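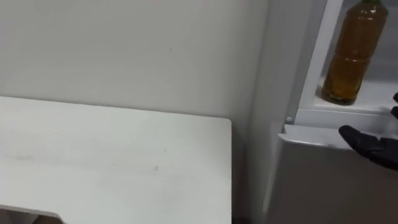
4. Setting up and looking after the kitchen cell

4.1 Layout

We built the kitchen cell in a corner of the lab, and most of what follows is about keeping it in one state long enough to collect anything useful. The cell is small. There is a fridge, a white table right beside it, a plain wall behind, and the robot, which we call Stillar. Our first layout had the table a good arm's length away from the fridge, and it was a pain. Stillar had to turn its whole upper body between picking and placing, and every turn added a bit of error that we then had to chase. Pushing the two together got rid of most of that, although it did leave us with a narrow gap that swallows anything dropped near it (we have fished out two hex keys so far, and I suspect there is a third).

Figure 4 gives the view from the head at the point in the routine that gave us the most bother, with the lower finger just above the rounded lip of the panel under the shelf. If you look at where the fingertip sits, there isn't much room between the shelf above and the lip below. A few millimetres too high and the finger catches the shelf. Too low and it lands on the lip, and the wrist controller starts pushing back against what it thinks is a wall.

Figure 4. Head view of the table and open fridge in the kitchen cell. The black gripper comes in from the right, with its lower fingertip close to the lip of the lower panel. A bottle of amber liquid stands on the shelf above.

4.2 Finding a reference point

At first we used the corner of the table as the reference for everything. It was easy to find in the head camera, and it stayed put as long as people remembered not to lean on it. But the fridge moves too! It is on little feet, and opening the door with any force nudges the whole thing across the floor. After a busy afternoon it had crept 11 mm from where it started, and the table corner was of no help whatsoever in telling us so.

What we ended up using was the small round screw in the white plastic, just above the lip. It is grey on pale plastic, so it shows up well enough, and it belongs to the part of the cell we care about. The routine is now very simple. Before each session the robot looks at the fridge with the door open, finds the screw, compares it with the stored position and shifts its fridge targets to match. If the shift comes out larger than 8 mm it stops and asks for a person, who pushes the fridge back against its floor marks and starts the check again.

I was rather against this to begin with - hanging a whole setup on one screw felt flimsy. We tried printed markers first, though, and they had their own troubles. Stuck inside the fridge, they curled with the damp. Stuck on the outside, they ended up behind the arm half the time. The screw has so far stayed exactly where it was made to be, and it doesn't need replacing.

4.3 Fingers and finger covers

The fingers are the part that wears. Ours have a soft, matt black cover, sold to us by Kan, and the pointed tips take nearly all the punishment. Hooking an edge is hard on them, far harder than holding a bottle, and the lower finger goes first because it does the hooking. We got 185 door and panel cycles out of the first pair before the tip began to slip. The second pair lasted a good deal longer, mostly because by then we had slowed the last bit of the approach.

Changing a cover takes a few minutes once you have done it a couple of times. Park the arm, power down the wrist, roll the old cover off from the base and wipe the finger with a dry cloth. The new one goes on tip first. Press it right down, then work it back towards the base with your thumbs, and check that it hasn't twisted. A twisted cover looks perfectly fine when the hand is open and then pulls sideways as soon as it grips, and we lost most of a morning to that one. We also redo the fingertip offset after every change. We skipped it twice, and both times regretted it.

Please don't use solvent on the covers. We did, on the advice of a forum post, and they went shiny and useless.

4.4 Light, white surfaces and cleaning

I should have thought harder about colour. The table, the wall and the fridge are all white, and under soft, even lighting the depth camera struggles to say where one ends and the next begins. The fridge shelf was the worst of the lot. Its front edge catches the light, and on bad days the reading there would jump about by more than the clearance we had to play with.

We tried a brighter lamp (worse), a lamp from the side (better, but it threw the arm's shadow over everything) and finally went back to the soft light and took several readings instead of one. The software we use for this, Dremon, averages 19 frames and throws away the ones that disagree. It makes the robot pause just before it goes in, and visitors tend to think it has frozen.

Bottles brought a problem of their own. Clear plastic with a dark liquid inside gives a decent outline from the liquid and next to nothing from the plastic around it, so our early grasps were aimed too far in. We now pad the estimated width a little for anything see-through and let the fingers find the surface by touch.

As for cleaning, we wipe the table and the fridge lip at the end of the day with a damp cloth. Smudges on the table don't seem to bother the grasping at all. On the lip they do matter, as a greasy edge lets the finger slide, and that looks exactly like a worn cover until you have wasted a new one finding out.

4.5 Faults we still see

Two faults keep coming back. The first is the wrist cable, which stiffens in cold weather and tugs on the hand when the arm reaches far to one side. Clanow, who supplied the arm, sent us a longer cable in November and it helped, though a long reach can still set it off. The second is the screw check, which now and then locks on to some other small dark mark. Limiting the search to a patch just above the lip has made this rare. We log every case, and those runs are left out of the results in Section 5.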